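Mula equipment gallery: what the money is for

Every spring the Mula project has to hand in an equipment plan, and every spring the plan comes back with the same question written next to the biggest line: "Is all of this needed?" It is a fair question. From a spreadsheet, hand-held gripper work looks like a very expensive way of picking things up. So this year the plan gets a gallery page, in the hope that people who approve purchases will look at pictures on their phones even if they won't open the attachment.

The short version is that we collect manipulation data in furnished rooms, with ordinary household stuff, using grippers held by people. The grippers are the exciting purchase. Most of what follows is the unexciting purchases, which is where our budgets have gone wrong in the past. Amounts are in dollars and were right in March.

SOFT GOODS, BOX, BED

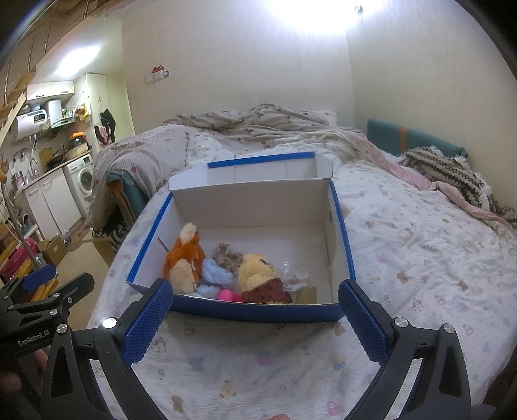
Plush toys in a cardboard box, with the blue grip pads on either side of it. The bed is the workbench.

Note the workbench. In the first draft of the plan we had a height-adjustable table at $505, with a very nice brochure. Then somebody went through the task list and marked which tasks happen on a table. Quite a lot of people's belongings, it seems, live on beds, couches, floors and the tops of other belongings. The table has been moved to next year, where it joins the other table.

Toys are the cheapest line in the whole plan and the one that gets the most comments. Yes, we are asking for a toy budget. Yes, it is under "consumables," because the form has no heading for bears. Soft things squash, they have fur and dresses and odd little limbs, and they don't sit the same way twice, so we want plenty of different ones. Please stop sending them back to us with the word "personal?" in the margin.

The pads are the line to watch. They are the part that touches everything, and last year we budgeted for them as if they were part of the tool and would last as long as the tool. They did not. We now ask for 30 spare pads at the start of the year, bought in one order, from one batch if the supplier can manage it. We tried a mixed order once and spent an afternoon arguing about whether one blue was grippier than the other blue.

WHAT WE ASKED FOR AND WHAT WE GOT

Three quotes came in for the support kit (cases, spare pads, screws, chargers, drivers, the bits that walk off). Wurken wanted $1108 for everything, in foam-lined cases with our name on the lid. We didn't ask for our name on the lid. Chiba came in lower but left out the chargers, and we only noticed when we reached the last page, where chargers were described as "available." Polletti sent a quote for a different customer, then a quote for us, then a polite note asking us to ignore the first one. We had already read it. They were getting a better rate.

We went with Wurken for the cases and chargers and Chiba for the pads and screws. Splitting the order saved us $283, and then we paid a bit of it back in shipping, so if anyone asks, we saved "over two hundred" and leave it there.

A few things learned from reading quotes too late at night:

Ask whether the price is per gripper or per pair. Both answers are common and neither is printed anywhere.

Ask what's in the "starter pack." Ours had a sticker sheet and one hex key, in a size that fit the case.

Get the delivery date in writing and then add two weeks to it in your own calendar, quietly.

If a supplier offers training, find out whether it is a person or a PDF.

ROOM COSTS 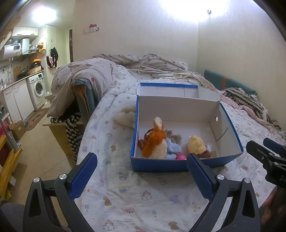
Space is the next argument. The plan has a line for a dedicated lab, put there by people who like labs, and another for time in furnished rooms, put there by people who have looked at the data. Both lines cannot survive. My own view is that a lab eventually gets tidy, and tidy is the wrong thing to buy for this kind of work. You'd have to purchase clutter, have it delivered, sign for it, give it asset tags, and then stop the cleaning crew from putting it away every evening at six. A room with a kitchen along one wall and somebody's blankets in it comes pre-cluttered at no extra charge.

What rooms do cost is setup time, and we have always left it out. The plan now includes an hour at each end of a session. The first is for unpacking, checking the tools, arranging the objects and finding out which outlet works. The second is for putting everything back and looking for the hex key. If you pay for a morning you will get less than a morning, and it's better to see that in the budget than to discover it when someone needs their room back for lunch.

Lighting had its own line last year: two stands and a bag. The stands went out on one trip and came back scratched, and since then everyone has "forgotten" to load them. We've dropped the line. Whatever lamp is on the ceiling is the lamp. The savings have gone to storage, where they vanished immediately.

Storage deserves a paragraph of its own and has never had one. Every session makes files, and files have to sit somewhere while people decide whether they're any good. We used to write "existing drives" on the form. The existing drives were full. This year there is a proper line for it, in its own row, with a proper number, and I expect it to be the first thing cut.

Boxes, on the other hand, are free. We ask for cardboard boxes in the object plan and the equipment plan delivers them, one purchase after another, along with more paper filling than any task could need. It's the only part of the process where supply has ever run ahead of demand.

IF YOU ARE WRITING ONE OF THESE

Groups planning their first order sometimes ask for our spreadsheet. You're welcome to it, with the warning that it has a tab called "old" and a tab called "old real" and the second one is current. Start with the tasks and work back to the tools. Price the wear parts for a full year. Buy one spare of anything that would end the day if it broke, and two of anything smaller than a thumb. Put the toys in early, while the person approving it is still cheerful.

Leave the robot arm for the second round. It was on our first list as well, right at the top, in bold. It needs a bench, power, a safety plan and a door wide enough to get it through, and we had priced exactly none of those. The door was the surprise. It is still on the wish list, along with the two tables.

Comments on the plan go in the shared sheet, in the column marked "comments." The column marked "notes" is for me.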